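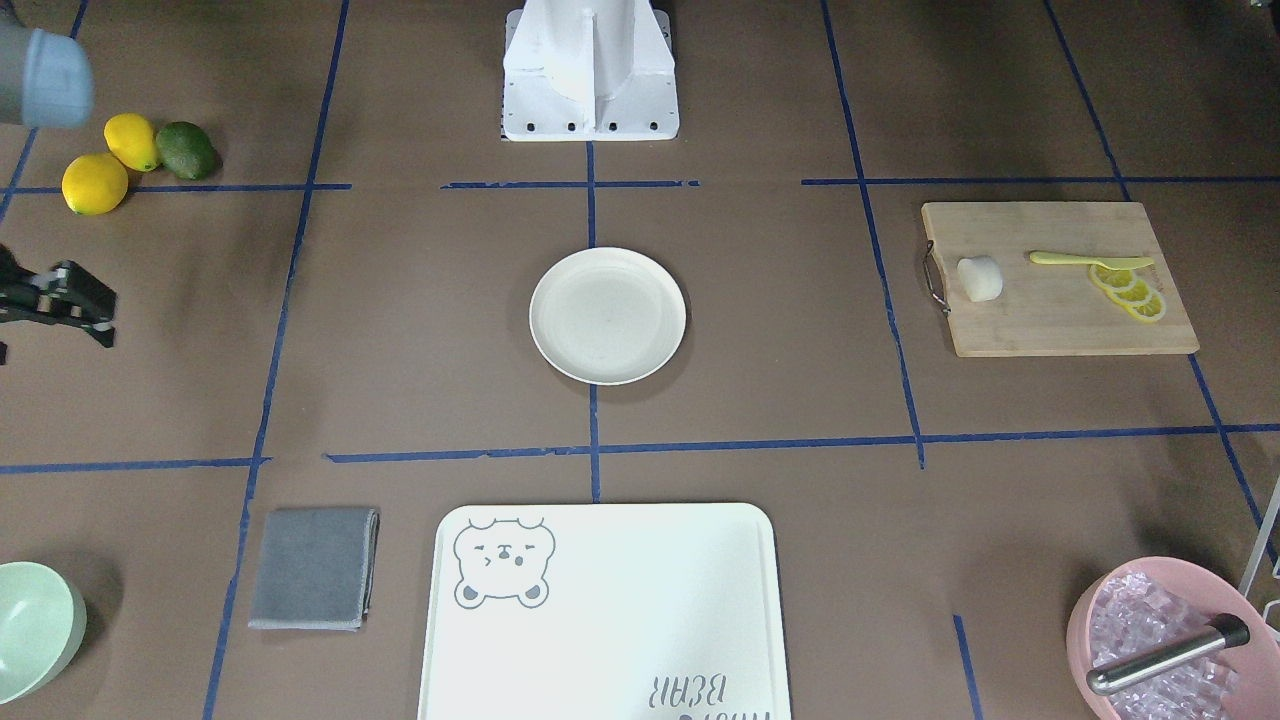
Joanne Ellwood
Recipe tester and food writer, Velmont

A thread on cooking for one. I get asked about it more than anything else, usually by people who have just moved out or whose kids have.

I tested recipes for Velmont for years and every one of them served four or six. Then I'd go home and eat toast. It took me a long time to work out a way of shopping and cooking for a single plate, so I'm writing it down.

First, stop dividing recipes by four. It works for pasta and it works for soup. It doesn't work for anything with one egg in it, and it doesn't work for braises, where the small amount of liquid is gone before the meat is done.

Cook the full braise. Eat it twice that week, freeze the rest in single portions, write the name and the month on the lid. I have a tub that says "December" and nothing else. It could be lamb. I'm not in a hurry to find out.

Rice: 100 grams dry is too much for me and I still cook that much, because the leftover half makes fried rice the next day. Cool it fast on a wide plate and get it in the fridge.

Equipment. You need one small heavy skillet, one saucepan with a lid that fits, and a knife you like. An 8-inch skillet is fine. In a 12-inch one the sauce burns at the edges while a single chicken thigh sits in the middle.

My old editor, Terence Ashworth, gave me a Tunstall saucepan when I left. The handle is loose and the lid came from a different pan. I use it every day.

Produce is where the money goes. A head of celery is a commitment. I buy things that keep (cabbage, carrots, onions, lemons) and one thing that doesn't, and I plan around that one thing.

If the one thing is an avocado, buy it hard. It goes in the fridge the day it gives a little near the stem, and that buys you a few more days. A cut half keeps until the next lunch with lemon juice on it and something pressed flat against the surface. Scrape off the brown part. The rest is good.

Lemons do more for a small dinner than anything else I own. Beans on toast with lemon. A fried egg over cabbage with lemon. Zest it before you juice it, every time, and freeze the zest if you don't want it that night. 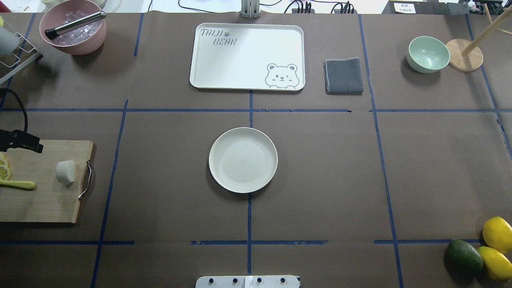

Back to the freezer for a minute. Bread goes in sliced. Stock goes in an ice tray and then a bag. Tomato paste goes in spoonfuls on parchment, and once they're solid you can tip them into a jar.

Don't freeze cooked potatoes in chunks. Mashed is all right if there's plenty of butter in it.

Kyung-hwa Bae asked me what I make when I really can't be bothered. Noodles with whatever broth is in the tray, an egg dropped in, scallions if I have them. It takes 10 minutes, and that includes finding the chopsticks.

On eating at the table: I do, most nights. Plate, napkin, phone in the other room. Freya Sedgwick eats over the sink and says it's the best part of living alone. We've argued about this since college.

Someone asked about meal kits. I've tried two. The portions for one were priced close to the portions for two, so I'd get the box for two and have lunch taken care of.

A normal week for me: one pot of something, one tray of roasted vegetables, eggs twice, leftovers twice, and one night out or at Nigel Bickerstaff's, where there is always too much -- he still cooks for a family of six.

I'll post the bean recipe tomorrow. It makes two servings and the second one is better cold.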